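Einen Bleistiftrock auf Maß nähen – mit Gehschlitz und nahtverdecktem Reißverschluss

Anleitung von Gudrun Gerlach
Kategorie: Röcke, Fortgeschrittene Anfänger

Seit ich im März meinen dritten Bleistiftrock fertig genäht habe, bekomme ich ständig Mails dazu, und ich freue mich über jede einzelne! Der Rock ist für mich das schönste Stück, um Passform zu lernen. Er hat wenige Teile, wenige Nähte, und trotzdem sieht man jeden Zentimeter, den man richtig gesetzt hat. Ich trage meinen mit Rollkragen, mit Seidenbluse, mit einem alten Herrenhemd in der Taille geknotet, und er macht alles mit.

Grundlage ist der Schnitt 807 von Pawlak, den ich an zwei Stellen geändert habe. Ihr könnt aber jeden geraden Grundschnitt mit vier Abnähern nehmen, das Vorgehen bleibt gleich.

Was ihr braucht

1,20 m Oberstoff bei 140 cm Breite, bei mir ein fester Wollcrêpe
Futterstoff in derselben Menge (Viskose, bitte kein knisterndes Polyester)
1 nahtverdeckter Reißverschluss, 22 cm
60 cm Vlieseline für Bund und Schlitz
Nähgarn, Heftgarn, Kreide
einen Spezialfuß für nahtverdeckte Reißverschlüsse

Mein Crêpe ist die Qualität »Setetti« in Tabakbraun. Er hat 125 Gramm auf den laufenden Meter mehr als der, den ich vorher hatte, und das merkt man beim Tragen: Er fällt, wo er fallen soll, und beult am Po auch nach einem langen Tag im Sitzen kaum aus.

Schritt 1: Maß nehmen

Messt Taille, Hüfte und die Hüfttiefe, also den Abstand von der Taille bis zur stärksten Stelle. Die Hüfttiefe wird gern vergessen, und dann sitzt die Rundung des Schnitts zu hoch oder zu tief. Am besten bindet ihr euch ein schmales Gummiband um die Taille und bewegt euch ein bisschen, bis es von selbst an seinem Platz liegt.

Gebt zur Hüfte vier Zentimeter Bequemlichkeitszugabe, zur Taille zwei. Wer es enger mag, kann später immer noch etwas wegnehmen. Andersherum wird es schwierig.

Schritt 2: Schnitt anpassen

Zeichnet den Schnitt auf Folie ab und vergleicht eure Maße. Wenn die Hüfttiefe abweicht, schneidet ihr das Teil quer zwischen Taille und Hüftlinie durch und schiebt es auseinander oder zusammen. Danach die Seitennaht mit dem Kurvenlineal neu ausgleichen.

Meine erste Änderung: Ich habe die hinteren Abnäher um eineinhalb Zentimeter verlängert und ihnen eine leichte Kurve gegeben. Bei einem Hohlkreuz wirkt das Wunder! Die zweite betrifft den Saum. Ich stelle die Seitennähte ab der Hüftlinie nach unten um je einen Zentimeter ein, dadurch bekommt der Rock diese schmale Linie, die ich so liebe.

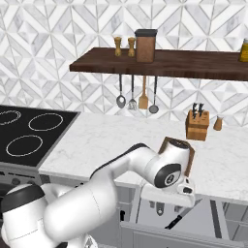
Schritt 3: Probeteil nähen

Ja, wirklich. Ein altes Bettlaken reicht. Näht die Abnäher und Seitennähte mit großen Stichen, lasst hinten offen und steckt euch das Ganze mit Hilfe einer Freundin zu. Setzt euch hin, geht eine Treppe hoch, hebt etwas vom Boden auf. Querfalten unter der Taille heißen, dass der Rock an der Hüfte zu eng ist und nach oben wandert. Schräge Falten, die zur Seite zeigen, kommen meistens von einer falschen Balance zwischen Vorder- und Rückenteil.

Übertragt alle Änderungen sofort auf die Folie. Ich habe das einmal auf den nächsten Morgen verschoben und wusste dann nicht mehr, welche der Stecknadeln nun gegolten hat.

Schritt 4: Zuschneiden

Den Crêpe vorher gut abdampfen und flach auskühlen lassen. Fadenlauf parallel zur Webkante, Vorderteil im Bruch, zwei Rückenteile mit angeschnittenem Schlitzbeleg. Nahtzugabe überall 1,5 cm, in der hinteren Mitte 2 cm, am Saum 4 cm. Abnäherspitzen mit Durchschlagstichen markieren, Kreide verschwindet auf diesem Stoff schneller, als man gucken kann.

Schritt 5: Abnäher und Reißverschluss

Die Abnäher von der breiten Seite zur Spitze nähen und dort ohne Rückstiche auslaufen lassen. Fäden verknoten, zur Mitte bügeln, am besten über einem Bügelei.

Jetzt der Reißverschluss, vor dem so viele Angst haben. Bügelt die Zähnchen vorsichtig flach auseinander, heftet beide Seiten von Hand ein und näht erst dann mit dem Spezialfuß. Das Heften kostet zehn Minuten und erspart euch einen Abend mit dem Nahttrenner. Die hintere Mitte schließt ihr anschließend von unten nach oben bis zum Ende des Reißverschlusses.
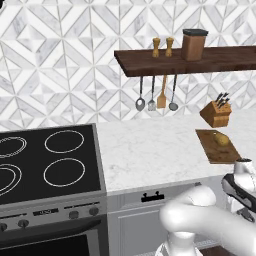

Schritt 6: Gehschlitz

Den Beleg mit Vlieseline verstärken und versäubern. Die hintere Mittelnaht endet genau an der Schlitzmarkierung, dort gut verriegeln. Auf der Unterseite die Zugabe bis zur Ecke einschneiden, damit sich beide Belege nach links legen lassen. Dann schräg über die Ecke absteppen, durch alle Lagen.

Zur Höhe: Bei mir beginnt der Schlitz 18 cm über dem Saum. Das genügt für normale Schritte und sieht von hinten sehr elegant aus. Wer viel Fahrrad fährt, geht lieber auf 22 cm.

Schritt 7: Futter und Bund

Das Futter wird wie der Oberstoff genäht, nur legt ihr die Abnäher als kleine Falten. So habt ihr beim Sitzen etwas Luft. Links auf links in den Rock hängen, an der Taille zusammenheften und den verstärkten Bund ansetzen. Ich schließe ihn innen von Hand mit Staffierstichen – bei Musik und einer Kanne Tee ist das mein Lieblingsteil an der ganzen Arbeit.

Schritt 8: Saum

Den Rock über Nacht aushängen lassen, dann erst die Länge abstecken, und zwar mit den Schuhen, die ihr dazu tragen wollt. Den Saum mit lockeren Hexenstichen annähen. Von außen darf nichts ziehen. Das Futter endet zwei Zentimeter kürzer.

Noch ein Wort zur Pflege

Wollcrêpe braucht selten eine Wäsche. Auslüften, im feuchten Bad aufhängen, bei Bedarf von links mit Bügeltuch dämpfen.

Als Nächstes möchte ich dieselbe Form in dunklem Denim versuchen, mit Kappnähten und Gürtelschlaufen. Der Stoff liegt schon vorgewaschen da, und ich bin sehr gespannt, ob die gekurvten Abnäher darin genauso gut sitzen!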